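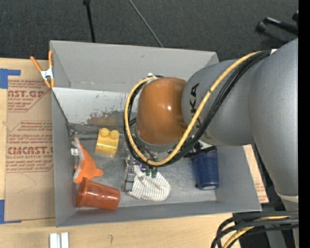

Huw Beddoe wanted to know what was taking so long, and he wanted to know it loudly enough that the county commissioners stopped shuffling their papers. His father has been in the Skenent jail since February waiting for a trial date, and in all that time, Huw told them, the family has asked for the same six pages of medical records over and over and gotten a form letter back.

I was two rows behind him, eating a granola bar I'd been told I couldn't bring in. I've covered a lot of these meetings and mostly they're about gravel. This one, on 7/21/21, ran past ten at night, and the gravel never came up.

So, some background, if you haven't been following along. The Skenent jail handed its medical care over to an outside company called Gurnska two years ago. Gurnska keeps its own charts on its own computers. When a family member with a signed release asks the sheriff's office for records, the sheriff's office says the records belong to Gurnska. When the same person asks Gurnska, Gurnska says to go through the sheriff. I tried it myself this spring (with a signed release from a man who'd been let out and wanted his own blood pressure readings, that's all) and went around that loop three times before I gave up and called a lawyer friend.

The county's own log, which I got my hands on last week, shows 101 requests for medical records since the contract began. One was filled. The other 100 are marked "referred," and the log doesn't say to whom. I asked the clerk what the word meant and she said she'd have to refer me to someone. She did laugh, to be fair to her!

Money came up too, and this is where the room got warm. Gurnska bills the county $3,645 a month for something called records handling, on top of the main contract. Commissioner Eifion Humphreys read the line out loud twice. Then he asked the company's representative, who was on the speakerphone and kept cutting out, what the county was getting for it. The answer was long and had the word "platform" in it a lot. The platform is called Stirik, if you're curious. As far as I could follow, the jail nurses type into Stirik and the sheriff's people can't open it.

Humphreys asked whether a family could get a record out of Stirik today, that night, if everyone agreed they should have it. The phone said it would look into that.

The sheriff wasn't there. His office sent a one-paragraph statement saying it takes the health of everyone in custody seriously and can't discuss individual cases. I've asked for an interview four times now and I'll keep asking — I'm not hard to find, I'm in the diner across from the courthouse most mornings.

What happened in the end was a vote, four to one, to hold back the records fee until the company puts a written process in front of the board. There's also a petition going around, started by families in the Gethin neighborhood, with almost 3000 names on it. They want a firm deadline of ten business days for any request that comes with a signed release. The board took the petition but didn't act on it, and it should be on the agenda again next month.

I caught up with Huw in the parking lot afterward. He'd been handed a business card by somebody from the county attorney's office and told to call in the morning. He said he had three of those cards at home already, but he was going to call.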